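Home Syllabus Readings Handouts Week 6 Contact

Work and Technology
Handout 6: When a pick-and-place arm joins the line
Aug 24, 2023

Read this before the section meeting. It goes with the Stoltell reading and takes the place of the second half of the lecture, which we did not get through.

1. The site

Stoltell packs spare parts for kitchen equipment. The packing hall has 174 employees over two shifts. Orders come in from repair shops and are usually small: a few seals, a knob, a bracket. The site stocks 1,931 different parts. Until two years ago every part was picked, checked and bagged by hand.

The company then bought arms for one stage of the job, moving single parts from a tray to a bagging chute. The software that schedules the arms is called Follora. Packers log in to it at the start of a shift and it tells them which station they are on.

Keep the scope in mind. The arms took over one stage. Receiving, shelving, quality checks, boxing and returns are still done by people, and most of the hall looks the way it did before.

2. Tasks and jobs

A job is a bundle of tasks. When a machine takes one task out of the bundle, the job changes shape, and the question for us is what fills the space. At Stoltell the old packer job had five tasks:

- read the order slip
- find the tray
- take out the part and look it over
- bag and label it
- pass it to boxing

The arm does part of the third task and part of the fourth. It takes out the part. It does not look it over the way a packer does. Experienced packers felt for burrs on metal brackets with a thumb while they were reaching for the bag, and this was never written down as a step. After the change, complaints about rough brackets went up, and a separate check had to be added. The check is now a station of its own, with its own target.

This is the main point of the reading. Some work is done inside other work, and it shows up only when the outer task is removed.

3. Teaching and testing the grip

New parts have to be set up before the arm can handle them. Someone has to decide where the fingers should close, how far they should open and how hard they should press. A hard part with flat sides is easy. Rubber seals and anything in a thin plastic sleeve take much longer. The usual practice is to begin with plain blocks and move on to real stock once the basic motion is reliable.

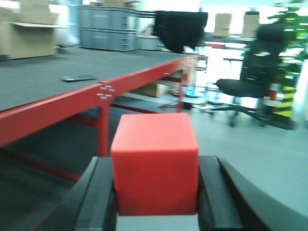

Of the parts in stock, 378 had been set up by the end of the first year. The rest still go to hand stations. The set-up work went to packers who volunteered for it, and they were given a short course by the supplier, Stinora. They were paid the packer rate during the course and for three months after. A new pay grade was agreed later.

Setting up a part takes patience and a good memory for how the stock behaves. Workers with long service tended to be better at it than workers who were comfortable with computers but new to the hall. Management had expected the opposite and had planned to hire from outside.

4. Pace

Before the change, packers set their own rhythm within the hour. They could go fast for a while and then slow down to talk or rest their hands. With the arm feeding the chute, the bags arrive evenly. Many workers said the job was lighter and also more tiring. Both can be true. Wrist complaints fell. Requests to change stations went up.

Compare this with the Rana bakery case from Week 4, where the workers could pause the conveyor themselves. At Stoltell, stopping an arm creates an entry in Follora, and the shift lead has to fill in a reason code. There are 13 codes. Packers told the authors they would rather clear a small jam with the arm slowed down than stop it and have the entry made. Think about what that means for safety, and about who chose the codes.

5. Staffing

No one was laid off in the period studied. Agency hours dropped by around a third, and people who left were not always replaced. When a company reports that automation caused no job losses, check whether agency staff are included. In this case they were not.

The afternoon shift lost more hours than the morning shift. It also had more workers with care duties at home, who had picked it for that reason. Some moved to mornings and some left.

6. Terms to know

Task bundle: the set of tasks that makes up a job in practice, including the unwritten ones.

Residual work: what is left for people after a machine takes over a task. Often it is the odd cases.

Exception handling: dealing with whatever the machine rejects or drops. At Stoltell this takes up most of a station lead's day.

Pacing: who or what sets the speed of work.

7. For section

Bring a list of the tasks in a job you have held, paid or unpaid. Include at least two that were not in the job description. Mark the ones a machine could take over and write a few lines on what else would go with them. One page is enough. Handwritten is fine.

The longer reading on pay grades is optional this week and required for Week 8.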